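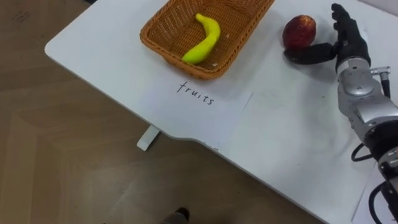
A robot hand beside a piece of red fruit. The banana is in the basket.

How Much Does It Cost to Put Away a Banana?
By Siv Nordin

You can put a banana in a basket for free. You already own a hand, and it came with an arm. If you want a robot to do it, you will need a budget.

A budget is a plan for money you haven't spent yet. Grown-ups make them for groceries, vacations and new roofs, and then argue about them. Planning for a robot works the same way, except that the groceries can't trip over their own power cord.

Start with the job

Most people start by picking the robot, which is like buying a saddle before you know if you're getting a horse or a goat. Gunnel Boström plans equipment for a company called Prundico, and she makes everyone write the job down first, in one sentence. "Put the fruit in one basket and the office supplies in the other" is a good one. "Be helpful" is not. She has sent that one back many times.

The sentence tells you what to shop for. Sorting fruit on a table takes an arm that can reach and a hand that won't turn a peach into jam. It may not take legs. Legs are wonderful, and they cost a lot, and a table is not known for running away.

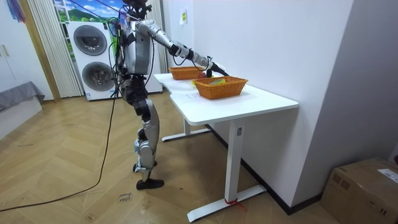
Next comes the list of everything else. This is the part that gets forgotten, mostly by people who are excited. A robot needs a place to work, a floor it can stand on and a supply of electricity. It needs things to practice with. It needs a box of spare parts, and somebody has to remember where the box is.

When Gunnel planned a sorting project in Vik, her list of small stuff looked like this:

Desk: $189
Cables, straps and plugs: $438
Spare fingers and other parts: nearly $2,000
Baskets, paper, marker, tape: hardly anything
Fruit: see below

Notice that the spare parts cost far more than the desk. Desks seldom break a finger.

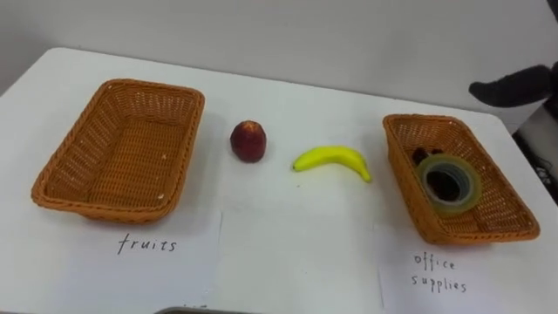
Fruit is what budget people call a running cost. You pay for a desk once. You pay for bananas over and over, because practice takes weeks and a banana has its own schedule. Gunnel's first budget had enough fruit for one week. By March she was buying it out of the snack money, and the snack eaters had noticed.

Electricity is a running cost too. So is repair. So is the biggest one of all, people's time. Somebody has to set up the table, watch the robot, and put everything back so it can try again. Heino Org did that on Gunnel's project, and his pay was a bigger number than anything on the list above. He would like you to know that it was still a reasonable number.

Rent or buy?

Some robots can be rented, like a bounce house. Renting is handy if you only need one for a short while or you aren't sure it suits the job. Buying can be cheaper if you'll use it for years. To compare, add up the rent for all the months you'd need it and put that next to the price of buying, plus repairs. Then check your adding. Gunnel once left out 4 months and felt rich for a whole afternoon.

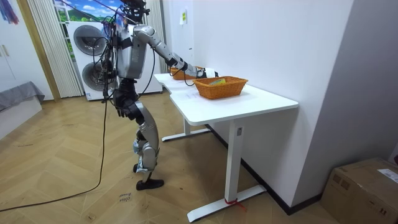 What if the robot costs more than the money you have?

You can make the job smaller, wait and save up, or look for a simpler machine. An arm bolted to a table usually costs less than a robot with a whole body, and plenty of sorting jobs need only the arm. You can also keep sorting by hand until the budget catches up. Heino is available on weekdays.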